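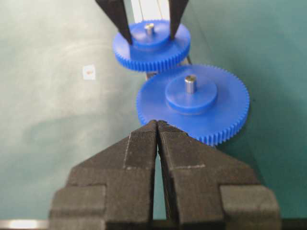 My uncle ran a gear line for most of his life and he says no machine will ever feel when two sets of teeth want to go together. We get that comment under every listing, in one form or another, and we would like to hear from people who think so too.

Gavalas is looking for 10 bench assemblers to take part in a paid comparison at our Jamon shop. You will do small assembly chores by hand: gears onto pins, parts onto rails, lids onto boxes. Machines will be given the same chores. We want to know if they can do them yet on an ordinary working day, with ordinary parts, and so far we are not convinced.

Some background. In December a supplier told us its Zondton cell was ready for the shop floor. We ran 800 gear placements. Of these, 693 passed inspection, and 65 of the passes needed a person to step in first. The sales sheet had no line for that person's wages. Ours will.

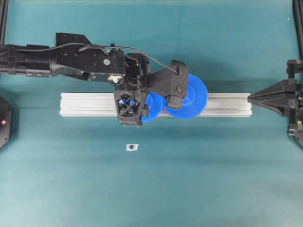
Two gears and an aluminum rail, one of the Gudon bench tasks.

What you will do
Work through a set of tasks at your own pace, with breaks.
Mark any part you would send back, and say why.
Watch machine attempts and write down where you would have stepped in. Plain words are fine – we have enough charts.

What we need from you
One year or more of hand assembly, repair or packing work. Sewing and kitchen prep count.
Steady hands and decent close vision, with glasses or without.
A willingness to say a thing is bad when it is bad.

You don't need to know any programming. If you have sold automation equipment for a living, please sit this one out.

Pay is by the hour and matches our regular bench rate, training time included. Your results will not be used to set quotas for our staff – that is in the agreement you sign, and you may take it home to read first.

To apply, send a short note about the fussiest job you have done by hand. No resume needed. Notes must reach the Jamon front office by Feb 5, 2022.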